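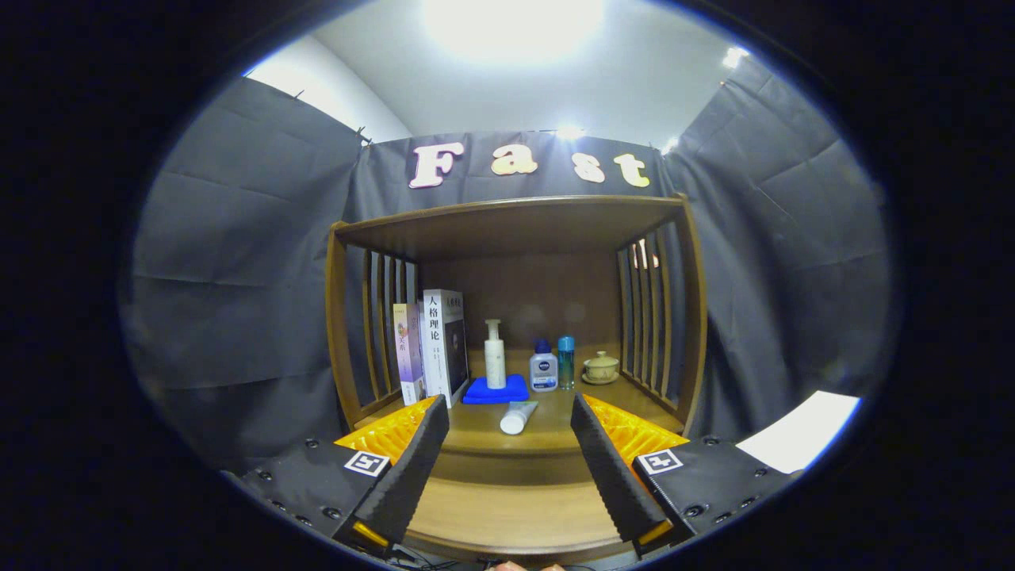

One reader at Ballgate wrote in that a tidying gripper needs no house rules at all, as it will "learn the shelf". I doubt it. Mine would need telling, and so would most lodgers.

The Kavberg leaflet gives 19 rules for shelves that a machine will work on. I keep five:

- Caps shut before anything else. A squeeze tube lying on its side is asking for trouble, whoever picks it up.
- Pump bottles stand on something flat and firm. A sponge pad soaks up drips, but I wouldn't trust a tall bottle on one.
- Lidded cups count as two things. Lift the lid first, then the cup, and leave the saucer till last.
- Books go at one end, upright, with the toiletries well clear of them.
- Keep fingers out of the way of the jaws, even when you're the one holding the handle.

Rule 12 wants a 3 cm gap round every item. Fine on a long shelf. On a short one you'd have to throw half of it out.

As for the "shelf-safe" sticker from Rornlow, I've read what it covers and it says nothing on spills. Wipe the wood down yourself and check the caps again at bedtime.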